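The Quiet Pleasure of a Marked Table

Apr 17, 2025

A table that gets used will show it, and I've grown very fond of the ones that do.

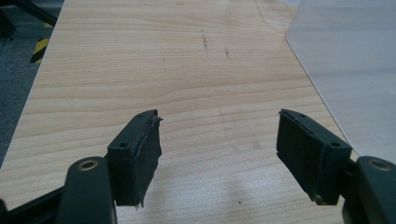

I came round to this way of thinking in Plincombe, where I rented a kitchen with a pale wood-grain laminate top and a landlord's inventory that listed every blemish on it. By November I could have added a few of my own! There was a grey streak where a saucepan had been dragged, a dot of ink that arrived with the gas bill, and a scuff I blamed on the colander. I scrubbed at the lot with real determination, and then one evening I sat down with a bowl of soup and found I liked them.

Laminate gets a rough press. People talk about it as the thing you put up with until you can afford oak, and I think that's a shame, as a good pale one is a lovely thing to live with. It bounces light about a dark room. The printed grain gives your eye something to wander along while the kettle boils, and it wipes clean in seconds (try that with beetroot on bare oak). My current table came from a second-hand shop in Sowerby, and it took two of us to get it up the stairs, laughing most of the way.

As for the marks, plenty of them will lift. Start with warm water, a drop of washing-up liquid and a soft cloth. Dark scuffs that look like scratches are often just rubber or metal rubbed off on to the surface, and a paste of bicarbonate of soda, left for 5 minutes and wiped off gently, can do wonders. Try it on a corner first. Keep well away from wire wool and scouring powder, which dull the finish and leave a patch that catches the light every time the sun comes in.

Anything still there after that is probably staying. You can buy filler sticks in every shade of beige, and they're good fun if you enjoy fiddly jobs, but I'd only bother with a chip that lets water in at the edge. Small specks disappear into the grain anyway once there are plates and newspapers about.

Mine has picked up a new one this week, over by the window end, and I haven't gone looking for the bicarb.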